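Mustine wrapped-food fault

The Mustine wrapped-food fault was a recurring failure in a two-finger robot gripper used for packing ready-made food. Clollell, the company that sold the arm and its software, described it as a "release delay." Operators who worked with the machine tended to call it dropping, or squashing, depending on which half of the problem they had seen that day. The two were at first logged as separate faults and were joined under one heading only after an outside review.

Background

The Mustine was marketed for light pick-and-place work, with wrapped sandwiches, rolls and boxed salads named in the sales material. Clollell claimed that one grip setting would cover all of them. The claim rested on a trial of 374 picks in which most of the items were stiff cartons. Soft goods in plastic film made up a small part of the trial, and their results were never listed separately. Early buyers do not seem to have asked for them.

Description of the fault

The gripper judged its hold by motor current alone. A firm object pushes back quickly and the current rises in a clear step. Bread does not behave this way. It gives under the fingers, the current climbs slowly, and the controller kept closing while it waited for the step. In the milder cases the item was set down with a dent near one end. In the worse ones the film split or the filling was pushed out.

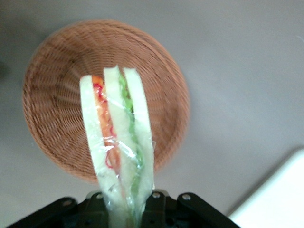 The second half of the fault came at release. Film could cling to a finger pad after the fingers had begun to open, so that one side let go before the other. The item then swung, tipped, or landed across the rim of the container. The software counted the place as a success as soon as the fingers reached the open position, whatever had become of the food. For this reason the success figures in the machine's own logs are of little use, although they were quoted for months.

Review

Bakhtiari, a testing firm, was hired in June by one of the buyers. It ran 147 picks with wrapped sandwiches and judged each by looking at the food afterward. It recorded 30 bad outcomes. The machine's log for the same run showed six. Clollell objected that the tester had used a stricter standard for damage than the contract required. That may be so, but it does not explain items that missed the container altogether and were still logged as placed.

Changes

Clollell issued a software update that capped closing force and added a short pause before the arm moved away. It also offered textured pads made by Flinine, sold as an extra. The update reduced crushing. Whether it did anything for release is disputed, as the only published figures come from Clollell and again rely on finger position. No version of the Mustine has been fitted with a sensor able to tell whether an item has left the gripper.

Safety

No injuries were linked to the fault. The main concern was split packaging that went unnoticed, particularly on lines where allergens were handled. Clollell's manual advises a visual check of every wrapped item after placement, a step that removes much of the labor saving the machine was bought for. The sales material did not mention it.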